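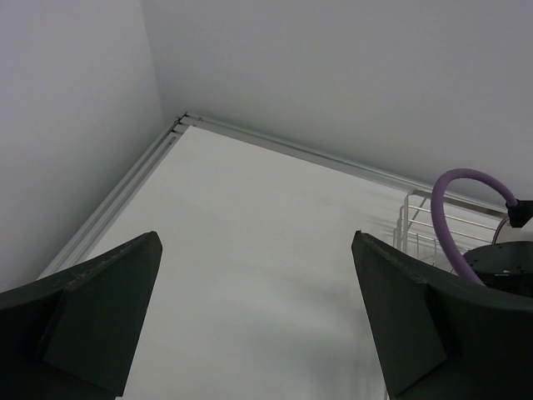
# Teaching a gripper to be gentle - speaker notes

Spring showcase, robotics club. Slot is 9 minutes plus questions. Ezekiel Pruitt speaking, clicker in left hand, water on the lectern BEFORE the start this time.

## Opening (1 min)

Leave the first slide up while people sit down. Don't talk over it.

Then: "Hi everyone, I'm Ezekiel, and I've spent most of this year trying to get a robot to pick up a grape."

Pause. Let them laugh or not laugh.

Go on: our club is called Kitodar, we meet after school in the back half of the tech lab, and our project this year was sorting small, soft things on a tabletop without squashing them. Grapes, marshmallows, cotton balls, and one very patient foam frog. The project name is Bidier. Somebody typed it wrong on the sign-up sheet in January and we liked it better than the real word, so it stayed.

## What we wanted to do (1 min)

- Find the object from the wrist camera only. No overhead camera.
- Move in, close, lift, put it down in the right bowl.
- Do it with soft things and leave them the shape they were.

Say why wrist camera only: we wanted the robot to look at the thing it was reaching for, the way you look at your own hand when you thread a needle. (Do the needle gesture. It worked well in practice.)

Mention how strange it is to get used to that view. The fingers are always in it. For the first few weeks our code kept "finding" the fingers and getting very excited about them. The fix was a mask - we told the program which part of the picture belongs to the robot and to ignore it. The mask has to change as the gripper opens and closes, and that was Aksoy's job. It's a lovely piece of code and I want people to clap for it.

## The table (1 min 30)

Point back to the first slide if anyone asks about the setup.

White table, white walls. I used to think this was the boring part of the project and now I could talk about it for an hour (don't!). A plain background makes it so much easier to find a green grape. It makes it a lot harder to find a cotton ball or a marshmallow.

What helped:

- Looking for the shadow under the object as well as the object. A marshmallow on white is nearly invisible, but it has a soft gray edge along the bottom.
- Taking a picture with nothing between the fingers first, then comparing.
- Checking that the dark smudge you found isn't the gripper's own shadow. It slides along the table with you. We chased it for one whole meeting.

The metal rail along the back turned out to be a gift. It's straight, it has grooves, it has a corner, and it doesn't move, so we used the corner as a landmark for checking where the arm thought it was. If the corner showed up in the wrong place, we stopped and ran the zeroing routine again.

## How hard is a squeeze? (2 min)

This is the heart of the talk, so slow down.

Closing the gripper until it stops is fine for a wooden block and terrible for a grape. Our first version did exactly that. Describe the grape. Keep it short, people may have eaten.

Second version: close in tiny steps and check after each one. Our controller, which we call Vuneo, watches how hard the motor is working. When the effort jumps, the fingers have touched something, and it takes one more step and holds.

Choosing how big a jump counts as a touch took us most of the winter. Too small and it "feels" its own friction and grabs air. Too big and you've made juice.

Show the chart here. We ran 175 tries with the final setting. Of the failures, 51 were grabs that slipped on the lift and 8 were crushed. Say the numbers slowly and say them without apologizing - I'm proud of that 8! In the first version almost every grape was a goner.

Why so many slips? The fingers are hard and flat, and grapes are round. We know. See next section.

## Things I'd tell a team starting out (2 min)

- Write down the finger opening you started from, every single time. We lost two weeks of results by not doing it.
- Make somebody the stop-button person. They don't type, they don't chat, they watch the arm.
- Move the cable by hand through the whole range before you run a new path. Ours likes to loop.
- Buy firm grapes.
- Test your code on the worst object early. We saved cotton balls for last and it hurt.

## What's next (1 min)

Soft pads for the fingertips. We have three designs drawn and one half printed. Aksoy thinks ridges, I think plain rubber - there is a small bet involved, payable in snacks.

We'd also like to try a tabletop with a pattern on it, which means redoing a lot of the finding code, and I can't wait.

## Close (30 sec)

Thank the club, thank the lab for the key, thank the frog (hold up frog).

"We meet right after last bell, and you don't need to know how to code to join. Come by and squish something."

## If there are questions

- *Why not use a suction cup?* Works great on some things, bad on fuzzy ones. Cotton balls are the fuzzy ones.
- *Did you use AI?* The finding part is plain color and shadow math. We may train a small model next year.
- *Can I drive it?* Yes, after the safety talk, with the stop-button person there.
- *Did you eat the grapes?* Not the ones from the table.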